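Printed Texts and Projected Translations at a Choral Concert
Student Project Report, Department of Music, Baxter College
Submitted 10 June 2026

1. Purpose of the Project

The project examined how audience members follow a choral work sung in a language they do not speak. The Jirkelau Chamber Choir performed an evening of German and Latin sacred music at Clellero Hall in January, accompanied by organ and a small string group. The choir agreed to let the project group prepare two forms of translation for the same concert and to place a questionnaire on the seats.

The first half of the program was supported by a printed booklet with the original text and the English translation in facing columns. In the second half the booklet gave titles only, and the translation was projected on the wall above the choir. The house lights were kept at the same level throughout, so that the booklet could be read in the first half without difficulty.

2. Preparation

The translations were written by the project group and checked by the language department. The projected version had to be shortened considerably. Repeated lines in the fugal movements were shown once and then left blank until new text entered, and each slide was limited to two lines. Slides were changed by hand from a marked vocal score. The group attended the final rehearsals and revised the cue points after each one. Most of the revisions concerned the long Latin setting that closed the program, in which the altos and basses sing different verses at the same time. 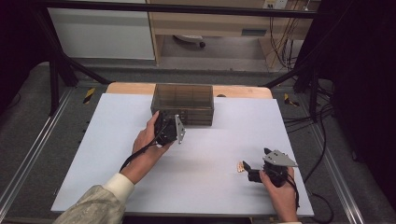

I would have preferred to be told before the concert that the verses overlap, wrote one member of the audience on the back of the form, as I spent most of the last piece looking for the line I was hearing. Similar remarks appear on other forms. The group had discussed a spoken introduction to this movement but left it out to keep the evening within the hall's closing time.

3. Results

A total of 61 questionnaires were returned. Of these, 42 stated a preference for the projected translation, 10 preferred the booklet, and the remaining nine gave no preference. Those who favored projection most often mentioned being able to watch the singers while reading. Those who favored the booklet wished to read ahead, or to take the text home.

Page turning was noted as a disturbance on 6 forms, in each case with reference to the quiet unaccompanied motet before intermission. The conductor made the same observation after the concert. In the group's view this was partly a fault of layout, as the text of the motet ran over from one page to the next and could have been set on a single page.

The forms were entered in Stelex, the survey program used by the department, and the written comments were sorted by subject.
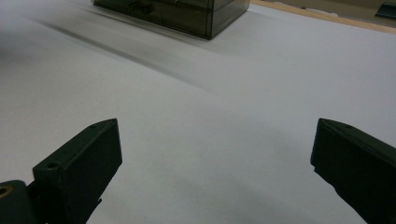 Figure 2. White work surface and smoky plastic box.

4. Discussion and Recommendations

The results cannot be applied to every kind of concert. The two halves differed in musical style as well as in the form of translation, and a stronger design would have presented one work in both ways on separate evenings. The choir's schedule did not permit this.

For its next foreign-language program, the choir is advised to project the translation and to provide the full text in a booklet with no page turns during unaccompanied pieces. A short note should explain any movement in which several texts are sung together. The marked score and the slide file have been given to the choir's library.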